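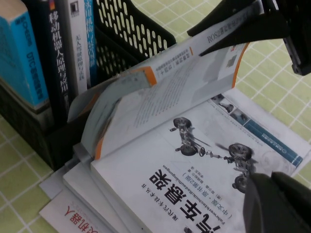 Fitzgerald Ambrose would rather you didn't call it a library. Too grand, he says, and people start whispering. It's a reading room, one floor up from the Plekstead bus station, and it opens at 7 in the morning for anyone with a connection to kill.

It started with 80 books. Now 2,557, most of them left behind by people moving away. No cards, no fines, no stamps. Take one on the bus, bring it back or dont.

Does that work? Mostly. In June they did a stock check and 358 were out. Cookbooks go and stay gone. Poetry comes back within the week, unread by the look of it. Manuals do better than you'd think - night shift people studying for something else.
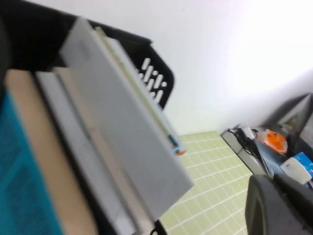
Print this article
E-mail to a friend

The Pridley question

Every town near here wants one now. Pridley has the room, a former shoe shop, good light, damp back wall. What it hasn't got is the rent - 3,000 a year, and the council is still thinking.

Clémence Hoarau has been asking shopkeepers along the main street to chip in. Six said yes. One offered chairs instead, which she took. Her plan is smaller than Plekstead's: one wall of shelves, a kettle, open until the last bus. She wants kids' books down low and the long novels by the window, becuase that's where people sit longest.

Ambrose's advice to her was short. Buy lamps first. Sort the books later, or never.

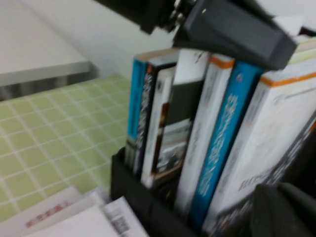

Spines out, any order.

She's bought four lamps so far. The lease is still unsigned.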